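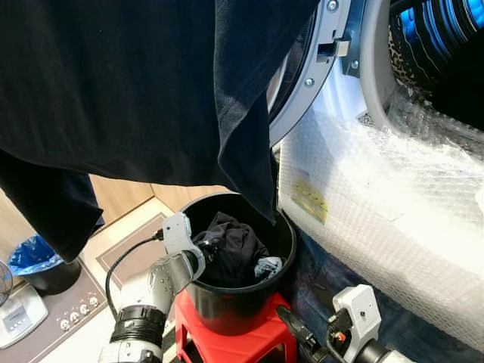
The laundry corner at the Suksawat open house: one washer, one bucket, two arms.

I have hated laundry for most of my adult life, so when Suksawat opened its workshop to the public I signed up the same day. The tour cost $20, coffee included, and the coffee was the weaker half of the deal.

Charoen Srisuk took our group around. He has the patience of a man who gets asked every week when the robot will be in stores. His answer was "not this April," and he moved on to the washing machine before anybody could follow up.

The washer still had bubble wrap across its lower front, which made me feel better about my own kitchen. The bucket stood on a red step stool next to it, full of dark clothes, and the job was to deal with those clothes. I do this at home without thinking, usually while on the phone. Watching a gripper go into a pile of black fabric, I started to see what I'd been getting away with. Where does one shirt stop and the next begin? I couldn't have told you either – and I've had years of practice with black shirts.

Charoen said a plate is easy because a plate stays plate-shaped. A sweatshirt is a new object every time you touch it. He also said towels are worse, and looked like he meant it.

A man behind me wanted to know if it did fitted sheets. Charoen asked if he did.

The view from down by the gripper is mostly cloth. Dark folds, the rim of the container, more folds. If I had to find a sleeve from there I'd quit and wear the same thing tomorrow. 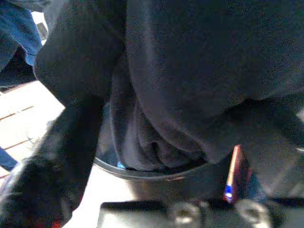
The shop floor next door

After the laundry we got 20 minutes with the Stallov line, which sorts small parts into trays. Parts don't wrinkle, and it shows. The thing just works away in the corner and gets very little attention from visitors, me included. I went back to the clothes.

Would I buy one? Ask me when it can turn a sock right side out. Until then I have a basket waiting at home, and parking at Suksawat is free after 5 if you use the back lot.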